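The case for keeping the bad runs

Most of the argument about robot learning is about models. Very little of it is about the examples the models are fed, and less still is about which examples are thrown away before training starts. I think most groups throw away too many, and that the habit does more harm than a poor choice of network.

Our own set, which we call Hebden, holds 3325 demonstrations of simple table work: pick up a piece of fruit, put it in a basket, move the arm back to rest. Each run is driven by a person. Each is stored with the wrist camera view, the joint positions and the gripper opening. When we began, the rule was that a run counted only if it was smooth. If the operator missed the grasp and tried again, the run was deleted. If the fruit rolled, the run was deleted. The set looked very tidy on playback.

The policy trained on it was tidy as well, up to the first mistake. When the fingers closed a little short of the fruit, it lifted, carried nothing to the basket and opened. It had never been shown a missed grasp, so it had no basis for treating one differently from a good one. Leanne Hartley went back through the operators' notes and found that the deleted runs were the only ones in which anyone had shown what to do next.

We changed the rule. A run with a miss and a recovery is now kept whole. A run that ends in failure is kept too, with a label, and left out of plain imitation training. It can be used to train a success detector, and it tells us where on the table the operators have trouble. 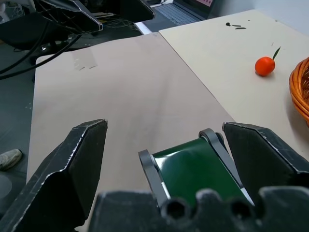
Denise Furnival thinks the new rule is too generous. Operators get tired, she argues, and a tired operator's second attempt is often just a slower copy of the first; keep enough of those and the policy learns to hesitate. She would accept recoveries only from operators who have been driving for under an hour, and she would cut any pause longer than 2 seconds.

The point about pauses is fair and we have taken it up. Long stops carry no useful action, and a policy with no memory can get stuck in them. I do not accept the limit on driving time. It uses the clock as a stand-in for quality when the recording itself is there to be checked. A late run can be checked for speed, number of grasp attempts and final position like any other.

The same reasoning applies to the workspace. There is a strong urge to clean it: wipe the boards, peel off old tape, hide the cables, fix the lighting. Some of this is needed for safety. The rest removes variation that the policy will meet anyway. Smudges and shadows change from one table to the next, and a model that has seen only spotless boards may take a mark for an object. I would sooner have 10 runs on each of many slightly different layouts than a long block on a perfect one.

None of this excuses poor records. A set that keeps its failures needs better labels than one that does not, and labelling is dull work which is seldom given enough hours. Ours uses two fields, outcome and number of attempts, filled in by the operator before the arm is reset. Free-text notes are allowed but we do not depend on them. Anyone who plans to keep everything and sort it out later should budget for the sorting first.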